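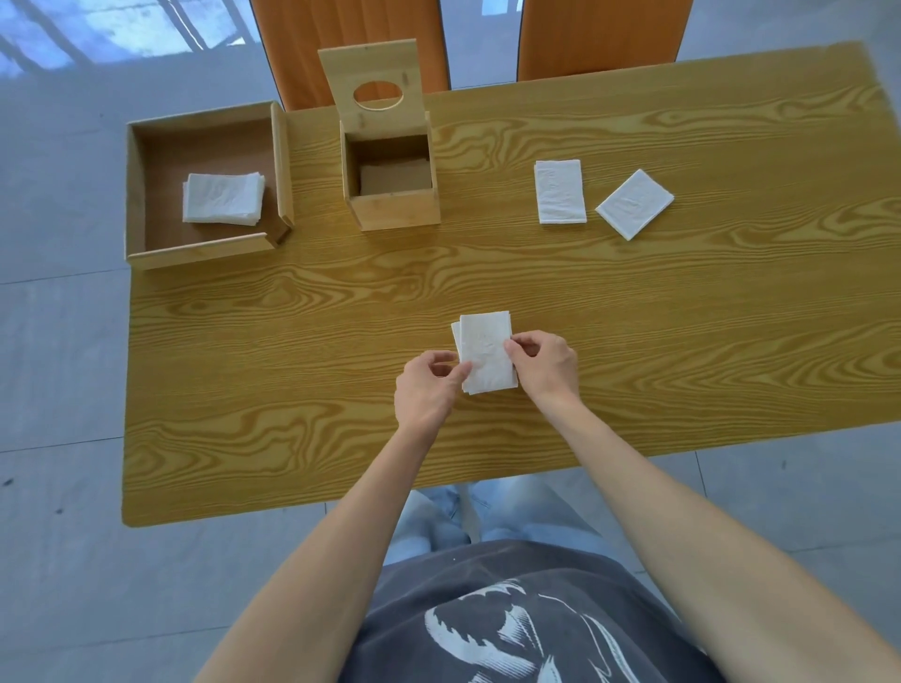
Will a hardwax oil hold up on a dining table that gets used three times a day?
With two thin coats and a full cure, it resists water, coffee and most food acids well enough for daily meals. It is weaker than a film finish against heat, ammonia cleaners and standing alcohol, and it needs a maintenance coat about once a year.

Berik Table Oil, Satin: Review After 15 Months

Berik Table Oil is a single-component hardwax oil sold in 338 ml cans. I bought two cans at retail and have used them on a dining table top, a pair of shelves and a set of test boards. This review covers application, cure, stain resistance, heat resistance and repair. The comparison products are Venard Hard Oil, a two-component product with a separate hardener, and a generic water-based polyurethane I had left over from a floor job.

What is in the can

The data sheet lists modified plant oils, carnauba wax, a small amount of solvent and a cobalt-free drier. The liquid is amber and a little thicker than boiled linseed oil. Wax settles to the bottom in storage. If the can has been sitting, expect to stir for several minutes with a flat stick, scraping the bottom the whole time. Do not shake it. The first can I opened had been shaken in the car and the foam left pinholes in the first test board.

The lid is the weakest part of the package. It is a pressed lid without a gasket, and once oil gets into the rim it glues itself shut. I moved the remainder of the second can to a glass jar, filled to the top, and it was still usable in July.

Surface preparation

The instructions call for sanding to 150 grit. I ran boards at 120, 150, 180 and 240. The 120 board took the most oil and showed cross-grain scratches under a low lamp. The 240 board took very little and had the poorest water resistance of the four. I could not see a difference between 150 and 180 and settled on 180 for tops, 150 for undersides and edges.

Vacuum, then wipe with a dry cloth. Tack cloths with any silicone or heavy wax in them cause fisheyes. On ring-porous woods, blow out the pores or you will get gray specks in the finish that look like mold.

Application

Berik says to apply with a white nonwoven pad, wait 15 minutes, and wipe off everything that has not been absorbed. The 15 minutes is accurate at room temperature. In a warm shop the surface turned tacky sooner and wiping became hard work. I now do a large top in sections and wipe each one before starting the next.

The second coat goes on the next day and uses much less product. I tried a third coat on one board. It added some sheen, uneven, and no measurable protection.

Oil-soaked rags and pads can catch fire on their own. Lay them flat outdoors to dry or put them in a metal can filled with water.

Color is the usual warm shift that any oil gives. Pale maple goes slightly yellow, and walnut looks as it does when wiped with mineral spirits. There is a "Natural" version with white pigment intended to cancel the yellowing. I have not tested it.

Cure

The surface was dry to touch overnight. The data sheet gives light use after 2 days and full cure after two weeks. I would not trust the first number for a dining surface. A glass of water left for an hour on the fourth day made a dull ring that took a pad and fresh oil to remove. The same test at the two-week mark left nothing.

The odor is moderate during application and was gone from the room within a week. Inside a closed cabinet it lingers far longer.

Stain tests

All boards were red oak from the same plank, two coats, fully cured. Spots were covered with a watch glass and left overnight, except vinegar, which was left for one hour.

Water: no mark on any finish.
Black coffee: faint outline on Berik, gone after washing with soap. None on Venard or polyurethane.
Red wine: light gray stain on Berik, permanent until sanded. Very faint on Venard. None on polyurethane.
Olive oil: slight darkening on Berik, faded over a few weeks. None on the others.
Vinegar: no mark on any finish.
Mustard: yellow stain on all three, worst on the polyurethane, which surprised me enough that I ran it again. Same result.
Ammonia glass cleaner: dull patch on Berik and Venard.

Heat

A ceramic mug filled with boiling water left a pale ring on Berik. It faded in a day. A steel pan straight off the burner left a mark on everything and I did not repeat that test. Use a trivet.

Repair

This is the main reason to choose an oil. A scratch in the Berik board was sanded at 180 with a block, feathered a few inches out, and given one coat. After cure the patch could be found only by sighting across the board toward a window. The Venard repair was close to the same but meant mixing hardener for a spoonful of oil. The polyurethane repair had a visible edge and would need the whole top recoated to do properly.

Borghild Engström, who refinishes restaurant tops and read a draft of this, disagrees with me on maintenance. She recoats twice a year in commercial use and says that waiting for the finish to look dry means waiting too long. For a household table I still think one coat a year is enough.

Coverage and cost

One 338 ml can did two coats on the dining table top, both faces, with a little left over. I paid $25 per can. Venard costs more up front and the mixed portion has to be used the same day, so small jobs waste product.

Summary

Application: easy, provided you wipe on time.
Water resistance: good after full cure.
Wine and ammonia: poor.
Heat: fair.
Repair: excellent.
Packaging: poor.

I will keep using it on tables at home. For a bar top or a rental I would use the Venard. Hong and Kokeck both sell single-component oils at a similar price, and I have a can of the Kokeck waiting for a set of boards.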